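Grusholm Textile Care Cooperative
Minutes of the operations meeting, Friday, September 7, 2018

Present: Gisela Eichhorn (chair), Knut Hellwig, Theda Lenz, Helmut Haberkorn (minutes)
Apologies: Gisela Kuhlmann

1. Previous minutes
Approved with one correction: the Trallgate invoice number is 3847.
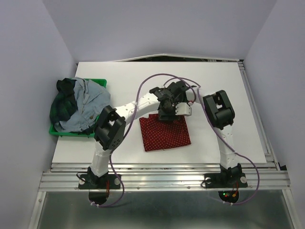
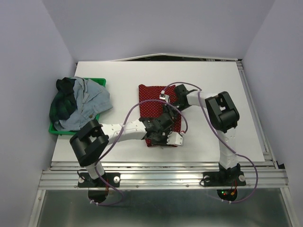 Red cloth with white polka dots
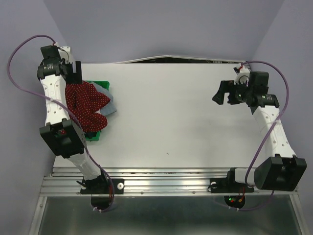
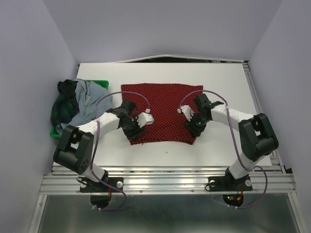 K. Hellwig asked: At what point is a rented napkin withdrawn from circulation?
T. Lenz replied: After 90 washes, or earlier if the hem has opened or a stain remains after a second treatment.

2. Stock
Lenz reported 277 napkins withdrawn during the quarter. Open hems were the main cause. A replacement order of 1000 from Kairys was approved. Delivery is expected in October. Hellwig asked that the order specify preshrunk cotton. Agreed.

3. Water softener
The Pandov unit is regenerating more often than scheduled. Hardness at the outlet is within limits. Hellwig to check the brine valve and report in writing.

4. Trallgate contract
The customer requests collection before 7 a.m. Eichhorn noted that this conflicts with the hospital route. Haberkorn to propose a revised route sheet. Decision deferred.

5. Other business
Lint filters on the two older dryers are to be logged at each shift change. Kuhlmann to be informed.

Meeting closed at 11:40 a.m.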